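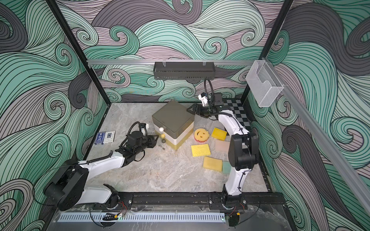 Questions from new operators

Coltgate teaching room, two-arm stations
Page kept by Rongrong Fu. Last changed 2022-09-18

Do I need to know any programming?

No. You move the leader arms with your hands and the two arms on the table copy you. The recording software, Irell, runs on the screen next to your chair. You need three of its buttons: start, save and discard.

How long is the training?

One morning. You do practice runs first, which are thrown away, and then 10 runs that one of us watches with you. If those are fine you can book your own slots.

What counts as one run?

One run is one go at the task, from both arms at rest to both arms at rest. Press start before you move and save after you have stopped. If you press save while an arm is still travelling, Irell will mark the run as short and it will have to be done again.

What is the task at the moment?

The stacking trays. The task sheet tells you which tier to move, which arm to use and where it has to end up. Read the sheet each time you sit down, even if you were on trays the day before. The wording was changed in February and some people were still working from the old one weeks later.

Can I move the other things off the table first?

No. The sponges, the card decks and the small balls are part of the set-up, and the robot has to learn to do the job with other things lying about. If you knock something during a run, leave it where it lands and carry on. Put it back between runs only if the sheet asks you to.

Which camera view should I watch?

Look at the table itself for the big movements and change to the wrist view for the last bit, when the fingers are close to the tray. The wrist view makes it much easier to tell whether the fingers are lined up with the rim. It is poor for judging distance, so slow down before you close the gripper.
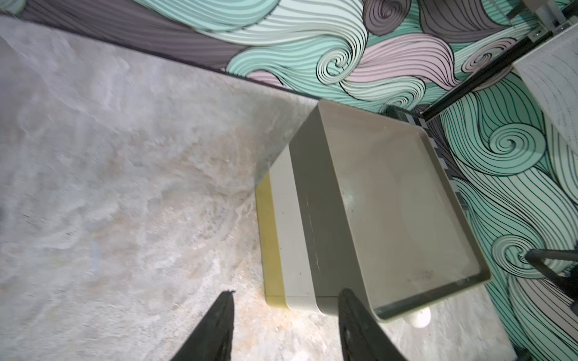 If you have lost track of which side of the stack you are looking at, stop moving and look up at the table. Stopping for a second or two does no harm to the run. Swinging the arm about to find your place does, as all of that movement gets recorded too.

I made a mistake halfway through. Save or discard?

If you missed the grip and then got it on a second try, save it. Those runs are useful. Discard if you dropped a tray off the table, hit the wall of the enclosure, or did the wrong step.

How fast should I go?

At the speed you would use to put away crockery that belongs to someone else. Very slow runs are nearly as much trouble as rushed ones.

The arm has stopped following my hand. What now?

Let go of the leader, press discard and wait for the arm to settle. Then bring the leader back to its rest position and press start. If it happens twice in a session, tell whoever is on the desk and write the run number in the book. Please don't push the arm into place yourself.

Can I reach in while the arms are on?

Only after pressing pause, and only when both arms are still. Keep hair and sleeves out of the way of the cables.

How many runs are needed?

The tray set is 366 runs. So far 164 have been saved and 129 of those have passed checking. The usual reason for failing is an arm that was not properly at rest at the end.

Who checks them?

Rongrong checks the runs from Coltgate. The Lunde site does its own.

Can I see the robot do the task by itself?

Yes, once the set is finished and the training has been done. We put a notice on the door when there is something to watch.

How do I book or cancel a slot?

Through Fliltent, under "Teaching room". Cancel by noon the day before if you can, so the slot can be given to the next person on the list.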